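Clirkard Open Day Recordings: data card

Version 1.1, compiled by Sewwandi Majumder and Harish Sundaram

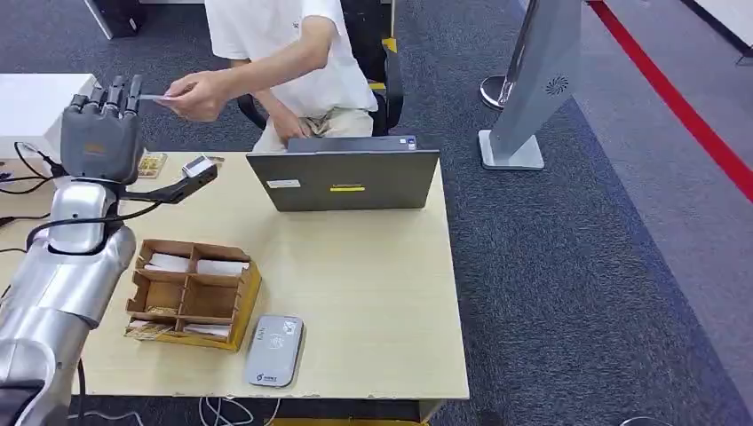 Clirkard is a set of recordings made during the public open day at the Zadstead site on August 15, 2026. Visitors sat at a counter opposite a humanoid upper body with five-fingered hands and carried out short exchanges of the kind found at a reception desk or a till. The set holds 743 episodes from 137 visitors. This card covers what was recorded, how it was checked, what is in the download and where it should not be used.

Background

The counter task was first written for internal trials at Trurine, where the visitor's part was always played by a member of staff. Staff learn very quickly where the robot's hand will stop, and after a few sessions they put the card exactly there. The policies trained on those trials did well in the building and poorly at the first demonstration outside it. The open day was used to collect exchanges with people who had not met the robot before.

Mihret Kassa ran the counter. Feng-yi Liu operated the arm from the next room for the teleoperated part of the day and wrote the task sheet. Fitzgerald Wojcik handled sign-in and consent.

Tasks

The task sheet has four entries. Task names are the ones used in the metadata.

card_receive: the visitor offers a card at any height and angle they like. The robot moves its hand to the card, closes on it and draws it back over the table.

card_return: the robot holds out a card and lets go when the visitor pulls on it.

slip_sort: the robot takes a paper slip from the visitor and places it in the organiser compartment named by the operator.

scan_present: the robot lifts the handheld scanner, points it at an item on the table and puts the scanner back down.

Visitors were told the name of the task and nothing about speed, grip or distance. Some asked whether they should let go first. The host's answer was always "whenever you feel like it", and this has been kept in the host script so that later sessions match.

Control modes

Two modes are present and they should not be mixed without thought. In the morning all episodes were teleoperated (mode: teleop). In the afternoon card_receive and card_return were run by the Xia policy with the operator able to take over at any time (mode: policy). slip_sort and scan_present were teleoperated all day. If the operator took over during a policy episode, the field takeover is true and takeover_time holds the moment in seconds from the start of the episode.

Policy episodes with a takeover have been left in. They are the most useful part of the set for anyone working on recovery, and the least useful for anyone who wants clean demonstrations.

Recording

Each episode contains one head camera stream at 30 frames per second, joint positions and commanded joint positions for both arms and both hands, and fingertip force where the sensor was live. There is no audio. The microphone was unplugged before doors opened and the audio channel has been removed from the file format, so old loaders which expect it will fail with a missing key. Pass no_audio=True or use the loader shipped in tools/.

All streams are stamped from one clock. The camera stream runs slightly behind the joint streams and the offset drifts as the computer warms up. The value in the offset field is measured per episode from the first hand movement and should be applied before training. We tried a single fixed offset and it was visibly wrong by mid-afternoon.

Counter layout

Objects on the table were allowed to move during the day. We did not tape positions, and the host only tidied up when something was out of reach. The organiser and the laptop wander the most. Any method which relies on fixed object positions will look good on a short run of neighbouring episodes and bad on the whole set, so please split by visitor and not by episode. The files in splits/ do this already.

The cards used in the exchanges are blank plastic test cards. No payment was taken and no reader was connected to a payment service. Paper slips carry dummy text.

Consent and privacy

Visitors signed a form at the door and could ask for their episodes to be deleted until the end of September. The camera was angled down so that faces would stay out of shot. It did not always manage this, mostly when people leaned in to look at the fingers, and those stretches have been masked. Masked stretches are listed in masks.csv with start and end times. Visitor numbers are random and are not linked to the sign-in sheet, which has been destroyed.

Children took part in the demonstration but were not recorded. The gaps in the session log are mostly this.

Quality checks

Every episode was watched once by one of the two compilers, and episodes marked unclear were watched by both. An exchange is marked success if the object ended in the intended hand or compartment without being dropped. A dropped card which was picked up and tried again is marked fail for the first attempt, and the second attempt is a new episode.

Of the full set, 740 episodes have complete joint data. The other three lost the right hand stream when a connector worked loose. They are flagged joints_partial and are left out of the default splits, although the video is fine.

Known problems

Fingertip force on the left thumb reads slightly above zero at rest. Subtract the mean of the first half second.

The hand sometimes closes a little early in policy mode when the visitor's own fingers are close to the palm. Closing force was limited for the whole day, so this is harmless, but it shows up as a short reopening movement before the real grip. We have not labelled these.

Lighting is uneven. Blinds were opened after lunch and the far side of the table is brighter from then on. Because the change falls near the switch from teleop to policy, a classifier can tell the two modes apart from brightness alone. Check for this before claiming anything about differences between modes.

Visitors chose to come to a robotics open day. They were patient with the arm - more so than people at a real counter would be - and several stayed for a second turn. Waiting times before a visitor lets go or gives up are likely to be on the long side.

Uses

The set is meant for work on handover timing, grasping thin flat objects, and predicting where a person will offer an object. It has also been used here to test takeover warnings.

It should not be used to identify visitors, to judge anyone's mood or ability, or as proof that a system is safe to run next to the public. An operator with a stop button was present throughout, and the force limit is lower than the hand's normal setting.

Files

episodes/ - one folder per episode, video and joint data
meta/episodes.csv - task, mode, visitor number, result, takeover, offset
meta/masks.csv - masked stretches
splits/ - train, validation and test lists, by visitor
tools/ - loader and a small viewer
docs/ - host script, task sheet, blank consent form

Changes

1.1: offsets measured again for the afternoon episodes. Two slip_sort results corrected from success to fail. Loader no longer crashes on joints_partial episodes.
1.0: first release.

Contact

Questions about the files go to Sewwandi Majumder. Questions about the task sheet or operator controls go to Feng-yi Liu. Please give the episode folder name and the version number when reporting a fault, as the folder names did not change between 1.0 and 1.1 but the offsets did.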